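Pateo laundry set, README

Folding and sorting clothes, small pieces mostly. Put together by Yaneth Quispe, last touched in May. Still rough, read the notes before you use it.

What's in it
566 clips, 51 garments, 23 backgrounds (wallpaper + floor combos). 2,758 text notes, one or more per clip, in notes.csv.

Folders
piles/ - clothes in a heap, start of every clip
folded/ - end state, same name as the pile
notes.csv - clip id, background, garment ids, what was done
garments.csv - color, size, fabric if the label was still on

Garment ids go by color first, then a number. Pink prints and plain pinks are separate. Dark gray and black are lumped together as "dark", couldn't tell them apart half the time.

Backgrounds
Named after whatever I called the wallpaper that morning. Brirno = stripes. Hrynyshyn = plain green. Tididura = flowers on blue, the busiest one. Light clothes stand out fine on it, dark ones get confused with the black petals if the heap is close to the wall.

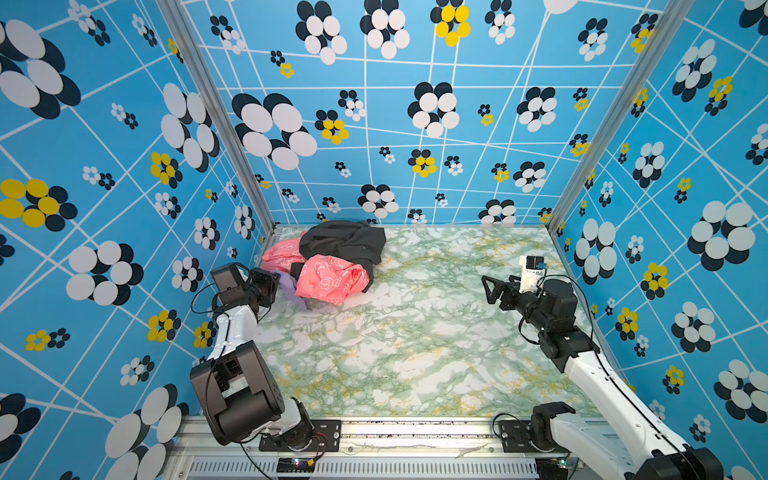 Tididura walls, marbled floor. Dark piece on top of the pink print, lavender cloth at the front.

Known problems
- heaps are not all in the same spot, dont crop to the center
- small cloths get missed in the notes when they're under something bigger
- socks: pairs share one id, singles have their own
- a few folded/ names have a trailing space, will fix

To do
More towels. Seperate the dark ids. Redo the size column, kids sizes are a mess.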